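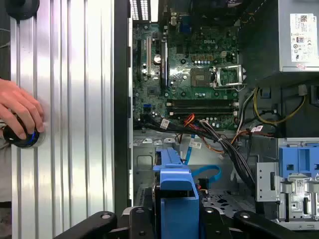

Martin Ellery

January 8, 2020

The Prinditz recall petition: what the rules say

The recall petition for the Prinditz ward seat was filed with the Hustside clerk shortly before the holiday closure, and the clerk's first report on it is now public. Most of the discussion I have read treats the report as a verdict on the council member. It is a report on paperwork. I went through it with the city charter open next to it and made the notes below, mainly for my own use when the matter goes to the council.

The basic numbers

The charter requires 400 valid signatures for a ward-level recall. The petitioners turned in 803. The clerk struck 231 of them on the first pass. The remainder is well over the line, and if the charter stopped there the clerk would certify and the council would set a date.

The charter does not stop there. Section 9 has three further tests: the circulation window, the form of the sheets, and the statement of grounds. Two of the three are in dispute.

Reasons for the strikes

The report sorts the struck signatures into categories but gives no subtotals, only the categories in order of size. The largest is signers registered outside the ward. This is what I would have expected. The boundary was redrawn before the last election and a strip along Tirno Road moved from Prinditz to the next ward over. People living there still call it Prinditz, and the street signs still say so. A signer on the north side of Tirno Road counts. A signer on the south side does not.

The second category is signers whose registration was not active on the date they signed. Note the date. Registering the following week does not cure the signature. The charter is plain on this and state practice, as far as I understand it, is the same.

After that come duplicates, missing street addresses, and illegible entries. With duplicates the clerk kept the first signature and struck the second. Some cities strike both. The Hustside charter says nothing, so the clerk had discretion, and keeping one is the usual choice.

The window

The charter allows 60 days for circulation. It does not say when the first day is. The petitioners count from the day the clerk stamped the blank form as approved. The council member's side counts from the day the notice of intent was filed, which was earlier. Under the first reading every sheet is on time. Under the second, the last batch is late, and that batch includes nearly everything collected outside the Sakai Street library branch.

I have read the section several times and think the petitioners have the better argument. The text says signatures may be gathered "upon approval of the form." It would be odd for the clock to run during a period when gathering was not allowed. A slow clerk could then defeat any petition by sitting on the form. On the other hand, the section on initiatives, two pages later, uses the phrase "from filing of notice," and the two sections were adopted together. A lawyer could make something of that. The usual rule is that different words in neighboring sections are meant to differ, and that helps the petitioners too, but I have seen it argued in both directions.

It is worth checking how many late sheets there are before spending much energy here. The report does not say. If the total stays above the requirement without the last batch, the question is moot for this petition and will simply wait for the next one.

The sheets

Each sheet has to carry the full statement of grounds on its face. The petitioners printed the statement on the front and continued the signature lines on the back, with the statement not repeated. The clerk accepted the backs. The objection says a signer on the back may not have seen the statement.

I looked for an earlier ruling in Hustside and found one, on a liquor license referendum in the nineties, where double-sided sheets were accepted without comment. That has limited weight. No one raised the point then, so no one decided it.

If the backs were thrown out, the petition would be in real trouble. I consider this the strongest of the objections and it has had the least coverage.

The grounds

The statement cites the council member's vote on the storm drain contract and absence from four meetings. The charter asks only that grounds be stated. It does not ask that they be proved, or even that they amount to misconduct. Several letters in the local paper argue that a vote is not proper grounds for recall. That may be a good argument for voting no. It has no bearing on certification.

What comes next

The petitioners have ten business days from the report to submit an affidavit for any signature struck as illegible. The objectors have the same period to challenge signatures that were accepted. The clerk then issues a final certificate, and the council must act on it at its next regular meeting. "Act on" has been read in the past as a duty with no discretion.

If the petition is certified, the charter gives the council a range of dates, and the cheapest one is in April, when the school levy is already on the ballot. A separate election would need its own poll workers and its own printing run. The levy campaign will not welcome the company, as ward turnout in Prinditz would go up for reasons unrelated to schools, and its planning has presumably assumed the usual small vote.

Two items I have not been able to settle. First, whether the council member may vote on setting the date. The conflict rule covers financial interest, and the seat does carry a stipend. Second, whether a resignation after certification cancels the election or only changes its form. Section 9 refers to section 4 on vacancies, and section 4 refers back to section 9.

I have asked the clerk's office for the sheet count by batch and will add it here when it comes.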